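The Pan Shelf, and Other Things I Kept

When we moved from Roltdale to Letlow in February I promised myself I would get rid of half the kitchen. I had been saying it for years. Every time I opened the cabinet next to the stove something slid out onto my foot, usually a lid, and usually a lid that belonged to nothing. So I packed with a big box by the back door marked GIVE AWAY and I was very stern with myself for one whole evening.

If you have ever moved house you know how that went. By the second night I was taking things back out of the box. The fondue pot went back in the keeping pile (we might have people over!) and so did the cake tin shaped like a fish, and a gravy boat that I don't even like but that has been to every Thanksgiving I can remember.

The new place is smaller. I knew that, I had walked through it with a tape measure, but a tape measure doesn't really get the message across the way eleven boxes stacked in a narrow galley kitchen do. The house number is 1287, and the street is the kind where people wave from their porches, and I love it already, but whoever laid out that kitchen cannot have owned more than a saucepan and a spoon. There are 18 inches of counter on one side of the sink and a bit more on the other, where the toaster now lives because there is only the one outlet.
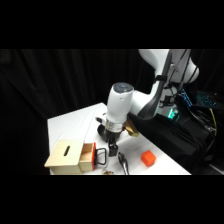

So I did what my grandmother used to do and gave everything a year's trial in my head. When did I last use it? What did I make in it? Would I borrow one from a neighbor if I needed it? The waffle iron failed on every count, poor thing, and went to the church rummage sale on Saturday along with the bread machine and a set of ramekins. I felt so light driving home that I stopped for a doughnut.

The frying pans were harder. I own more than any household needs, and every one of them has an argument in its favor. There's the big cast iron one that weighs as much as a toddler and does the best cornbread in the world. There's a thin steel one I bought with my first paycheck, which warps and sticks and which I will be buried with. And then there are the plain dark nonstick ones that you buy without much thought and use every single morning of your life.

I used to be a bit of a snob about nonstick. I read too many cooking magazines in my twenties and got it into my head that a serious cook had to suffer over her eggs. Then I had a stretch of years with small children and early school buses, and I made a great many eggs, and my opinions softened. A slippery pan on a low flame with a bit of butter is one of the small kindnesses of a weekday.
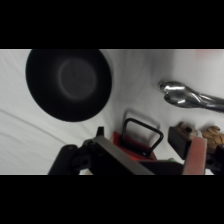

A plain black frying pan, the everyday kind.

I do look after mine better than I once did. Wooden spoons only, no metal, and I let the pan cool on the stove before it goes anywhere near water. I put a dish towel between them when they're stacked, which my husband thinks is fussy, but his own pan from college looked like a cat had been at it, so I don't take his advice on this.

The faucet, by the way, is the one thing in the new kitchen I wouldn't change. It's an old Moen with a tall neck, and I can fit the stockpot under it without tipping. At the last house I filled that pot with a measuring jug for nine years. Nine years! I stood there the first night in Letlow filling it straight from the tap and felt like a queen.

What I ended up doing with the pans was putting up a single shelf over the doorway to the laundry, a nice deep one. It took me an entire afternoon and two trips to the hardware store for the right anchors, and it leans a tiny bit to the left, but it holds. The cast iron stays on the stove. The steel one got a hook of its own.

I still haven't unpacked the box with the lids. It's in the hall with a lamp on it. I'm also looking for a good use for a jar of very old nutmegs, so if you have a custard recipe you swear by, leave it in the comments and I'll try it this week.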